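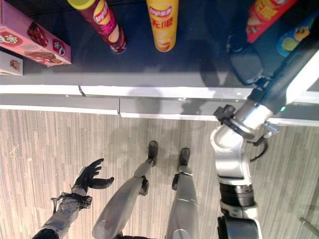 *Fig. 1. Shelf task, head view. Right gripper on the shelf top, left hand open over the floor.*

## Handout 2: What is an example, and how many have you got?

Okemholm short course on robot learning, notes for the second session. Read before the practical.

The usual claim is that a robot which learns from examples only needs more of them. I would like you to distrust this for at least the length of the handout. The word "example" is doing a lot of work in it, and people who sell data have little reason to look at it closely.

### 2.1 Episodes, frames and other units

We shall use the Skuvico shelf set throughout. It holds 681 episodes. An episode is one attempt at one instruction, from the start signal to the stop signal, with the head camera and the joint positions recorded together.

You will see sets of this kind advertised by the number of frames. Ignore that figure. Two frames taken a fraction of a second apart are very nearly the same frame, and counting both tells you about the camera's speed and little else. Episodes are a better unit, though still a flattering one. If 70 of them were recorded in one afternoon with the same shelf, the same goods and the same operator, how many separate things has the learner been told? I don't know, and I have not met a formula for it that I believe.

### 2.2 Look at what stays the same

Go back to Fig. 1 and think like a lazy learner. There are two Lay's canisters, one dark red and one yellow. If the instruction is always "take the yellow one", and the yellow one is always to the right of the red one, then "take the yellow one" and "take the right-hand one" are the same lesson. The training error cannot separate them. Swap the canisters and you find out which was learnt, usually in front of a visitor.

The same goes for:

- the feet, if they always start the same distance from the shelf
- the floor pattern, which a network will happily use as a ruler
- the shadow of the robot's own head on the shelf front
- the seam in the shelf edge, a lovely fixed landmark that no other shelf will have in the same place
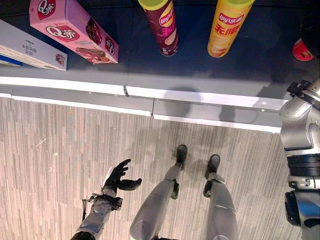 *Fig. 2. Same shelf, another moment. Left palm up, both canisters upright.*

Compare the two figures before you read on. The left hand is palm down in one and palm up in the other. Does that matter to the task? An operator may simply have a habit. A learner that copies the whole body will copy the habit too, and will spend effort getting it right. Some people mask the idle arm. Others say it is needed for balance. Ask either camp for the comparison run and see what you are given.

Note also the goods near the edges of the view. Whatever is only half in sight is a poor target, and an instruction naming it asks the learner to guess.

### 2.3 Labels

Each episode carries a success flag, set by the operator. This is marking your own homework. The Flenon group published 1,655 episodes with hardly a failure among them, and I take that as a sign that the failures were thrown away. Keep yours. A canister knocked over is worth having on record, along with whatever the hand did next.

Mac Mathúna's rule, which we follow in the practical, is that flags are set by a second person watching the recording with the instruction hidden. They write down what they think was asked. If that doesn't match, the episode goes in a separate folder and isn't used for training until it has been looked at.

### 2.4 For the practical

1. Pick 2 episodes with the same instruction. List everything that does not change between them.
2. Choose one item from your list and propose a recording plan that would break it.
3. Say what your plan costs in operator time. "We would randomise everything" will get no marks.

Reading: the Skuvico collection notes, section on resets. Skip the results table.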